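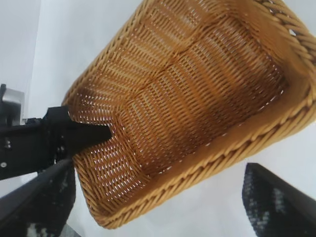
Daranee Wiriya's view, sent in ahead of the meeting and read into the minutes at her request, was that we should not buy a second arm until someone can say what the first one costs us in an ordinary week. The chair thanked her for the comment. A short silence followed, during which it became clear that no one present could say.

Equipment planning meeting, Wamley packing and returns
March 11, 2021, upstairs room, Cornport building
In the chair: Chanida Duangkaew
Apologies: Daranee Wiriya (comment as above)

1. Minutes of the last meeting
Agreed as correct, apart from the spelling of "pneumatic," which had been tried two ways. Both were wrong.

2. Matters arising
The shelf for spare parts has been ordered. The spare parts have been on the floor long enough that people now give directions by them.

The chair asked whether the maintenance log was being kept. It is being kept in a drawer. It will be moved to the bench and written in.

3. Second arm for the basket line
The chair set out the case. Baskets come in from the stores in all sizes, and a person spends most of a shift lifting, turning and stacking them. The present arm does part of this work. A second would let the line run from both ends, at least on the drawing, which was passed around and admired.

Two quotes are in. Saithong has offered the arm, the stand and the controller at one price, with installation listed as "to be discussed." Dernley's figure is higher and includes installation, training and a paragraph about partnership. The meeting preferred Saithong's number and Dernley's contents, and asked whether the two could be introduced.

It was pointed out from the floor that neither quote covers guarding, the air line or the electrician. These were also missing from the quote for the first arm, and last year's budget still has the dent. The chair asked that all three be written into any request that goes upstairs, in figures, on the first page.

Discussion of Daranee's comment then resumed. It was agreed that the true weekly cost should include pads, stoppages, and the time people spend standing near the arm giving it advice. The last item may be hard to separate from normal working.

Action: Chanida to put together four weeks of running costs before either supplier is called back.
Action: Daranee to check the result, given that she asked.

4. Grippers and finger covers
Woven baskets remain the awkward ones. A rim that suits a human hand does not always suit a pair of fingers, and a grip setting chosen for plastic totes can mark the weave. Stores do notice, and write to us about it.

Three choices were considered: softer covers for the present fingers, a wider set of fingers, or a tool changer that would let us use both. The tool changer was popular until its price was read out. It was less popular afterward.

Agreed to buy two sets of softer covers out of the small tools budget and leave the wider fingers for the next round. Covers should be logged when fitted and logged again when replaced, so that the next meeting can argue about how long they last with something in hand.

Action: covers to be ordered this week, by whoever still has the login for the supplier's site. (The chair has it. The chair will order the covers.)

5. Test stock
The line has 29 baskets set aside for trials. Nine of these have been borrowed for other purposes, including one that holds the minutes of this meeting. They are to come back. A label reading TEST STOCK will be tied to each, and the stationery budget will somehow bear it.

6. Service contract
The current contract runs out in May. Renewal gives us a visit every quarter and a phone number. The meeting felt the visits had been worth having and that the phone number had been educational. The chair will ask for a price with faster call-outs and for a price without them, so that we know what we are refusing.

7. Any other business
A request was made for better chairs in the upstairs room. It was ruled outside the scope of equipment. The person making the request asked what a chair was, then, and this was noted.

Next meeting to be called once the running costs are ready. No decision on the second arm until then. Both suppliers to be told politely, and separately.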